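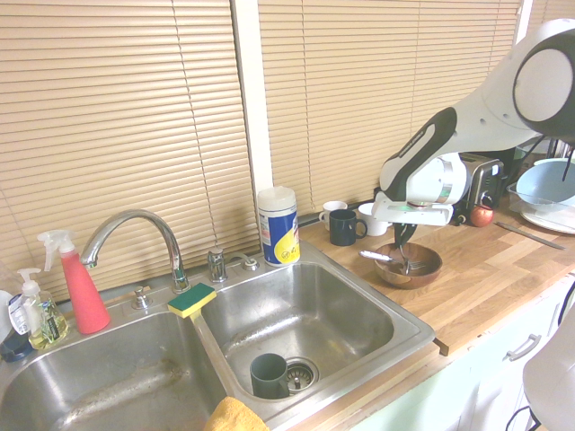 Fig. 1. Gripper at the fork, kitchen station.

Week 4 handout: working rules for the kitchen station

OK, so this is the handout I promised, typed up from my notes and a bit longer than what I said out loud. Bring it to the lab. You don't need to memorize it, but I will ask you about it while you're standing at the counter, and "I think it was on page two" doesn't count!

Let's start with the fork, since that's the object people argue with me about. A fork in a bowl looks easy. It's thin, it's metal, and it angles up toward the rim, so when the fingers touch the handle they're also pushing on the bowl through it. Close too fast and you move both. My rule is contact first, pause, then close. Write the pause into your program as its own step, with a name, so the next person can find it.

Before you power up

Read the station card. If the card and this handout disagree, the card wins, and please email me so I can fix the handout.

Walk the reach of the arm with your eyes. I mean the whole reach, including the stuff behind the elbow. Everyone checks the bowl and forgets the toaster. The toaster stays unplugged for the whole session, by the way.

Know where every blade is. There's a knife lying out on the wood in Fig. 1, so for a layout like that one you write it on your sheet before the first motion, with which way the edge faces. If your task doesn't use a knife, it goes in the drawer. If it does, only one person handles it, and that person says so.

Find the cable and follow it with your finger from the arm to the wall. It should have slack at full stretch and never cross the place where you stand.

Wet side, dry side

The sink is the wet side and the butcher block is the dry side. Grippers work on the dry side unless your plan is signed for wet work. We use a Takton housing in the exercises and I've seen what one splash does to a week of lab time. Spray bottles and wipes are for people. Please don't spray anything toward the arm, even when it's off - put the cleaner on a cloth and wipe by hand.

Hands and speed

Two people per session, always: 1 on the stop button, 1 running the task. The stop person doesn't hold a phone, a coffee or a conversation. Swap whenever you like, but say "swap" and wait for the answer. Eun-seong Kwak's group last term had the habit of saying it twice and I liked that a lot, so feel free to steal it.

If an object slips, let it go. I know! Your hand wants to catch it. Hit stop, wait for the arm to settle, then reach in.

Stay at the teaching speed for your first 60 minutes on the station. After that you can ask me for more, and I might say yes.

What the lights mean

Don't read an indicator light as "safe to touch." Different makers use the same color for different things, and an Imico light and a Parsa light may not agree. Look it up in the manual for your unit and copy the line onto your sheet.

Writing it down

Log every run, including the dull ones. The February log had 1,215 entries and the most useful were the short ones: object, what it was resting in, what the fingers touched first, stopped or finished. "Went fine" tells me nothing.

For next time

Read the Stimuvport chapter on contact limits, just the first half. Then write a half-page plan for lifting a fork out of a bowl, with your stop conditions listed before your steps. Send it to me by Sun 9 May. Questions about lab slots go to So-yul Lim, questions about grades come to me.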